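Course Handout 4: Reading a Household Water Bill and Understanding Demand

Introduction to Municipal Services, Unit 2

Monday, October 2, 2023

This handout accompanies the fourth lecture of the unit and should be read before the seminar. It covers the way towns measure the water their residents use, the way that use is turned into a charge, and the reasons two similar households may receive very different bills. Students will need a calculator for the exercises at the end. The worked cases come from the town of Gudow course file, which was handed out in the first week.

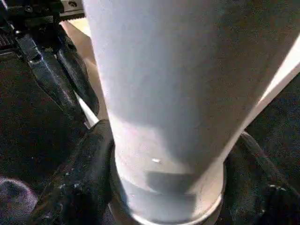
Joonas Räsänen
Lecturer in Public Administration, Koivisto Institute

4.1 What the meter records

A water meter records volume and nothing else. It does not know whether the water was used for cooking, washing or the garden, or whether it ran to waste through a worn valve. In most systems the reading is cumulative. The figure on the dial is the total since the meter was installed, and the amount used in a billing period is found by subtracting the previous reading from the present one.

Students often take the dial figure for the amount used. Please check this first when an answer looks too large. In the Gudow file, the opening reading for Household A is 1,558 cubic meters, and the closing reading is higher by 32. The household is billed for 32 cubic meters.

Some readings are estimated. A bill should say so clearly, normally with a letter beside the figure. An estimate is corrected at the next actual reading, and the correction can make one bill look alarming and the following one look like a gift.

4.2 Fixed and variable charges

Nearly every tariff has two parts. The fixed charge is paid whether or not any water is used. It covers the connection, the meter and the billing office. The variable charge depends on volume.

The balance between the two is a political choice as much as a technical one. Pipes, pumps and treatment works cost nearly the same to keep up in a wet year as in a dry one, and a finance office will tend to prefer a high fixed charge for that reason. A high fixed charge falls hardest on small households, however, and it weakens the reward for using less. A low fixed charge has the opposite faults.
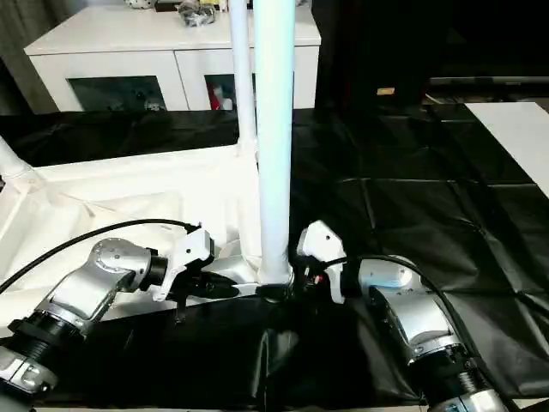
The town of Biltberg moved most of its income to the variable charge and then met a cool, rainy summer. Gardens were not watered, sales fell, and the water department had to draw on its reserve to pay for routine repairs. The council restored part of the fixed charge the following June. We will return to this case in Handout 6, where the reserve fund is treated in full.

4.3 Block tariffs

Under a block tariff the price per cubic meter changes with the amount used. In a rising block tariff, the first block is cheap and later blocks cost more. The stated aim is usually to keep basic use affordable while discouraging heavy use.

The difficulty is that the meter counts water per connection and not per person. A family of six in one apartment may reach the expensive block through ordinary washing and cooking, while a couple with a large lawn may stay just inside the cheaper one. Several towns allow a larger first block for registered large households. This helps, though it adds paperwork, and take-up is often lowest among the people it was meant for.

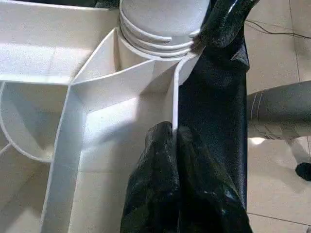
Devance asked in last year's seminar why a town would not simply bill each resident for the same amount and do away with meters altogether. The question is a fair one, and flat billing has a long history. Its main weakness is leakage on the customer's side. Without a meter, a leaking toilet can run for years at no cost to the occupant, and the loss is shared by everyone else on the network.

4.4 Leakage and unbilled water

The volume leaving the treatment works is always greater than the volume billed. The gap is called unbilled water, and it has several sources: leaks in the mains, water used for fire fighting and flushing, slow meters, and connections that were never registered. Students should avoid treating the whole gap as leakage.

Night flow is the usual test. Demand is at its lowest in the early hours, and a high flow at that time points to leaks. A reading is taken at the district meter every 60 minutes through the night and compared with the expected use for the number of homes served. Hospitals, bakeries and other night users must be allowed for – a step that is easy to forget.

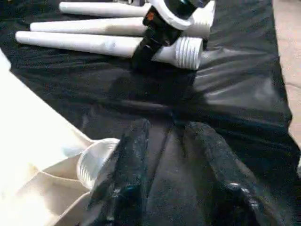
A written comment on an earlier version of this handout argued that night flow figures are of little use in a town with many shift workers, where the quiet hours may not be quiet at all, and asked that the expected use be worked out locally. The point is accepted. The tables in the Gudow file use local figures, and students should use those in preference to the national averages in the textbook.

4.5 Exercises for the seminar

Using the readings for Household A, calculate the bill under the flat tariff and then under the rising block tariff. Show each step.

Write one paragraph on which of the 2 tariffs you would recommend to the Gudow council, and name one group that would be worse off under it.

Bring your answers on paper. Late work should be left in the department tray before the following lecture.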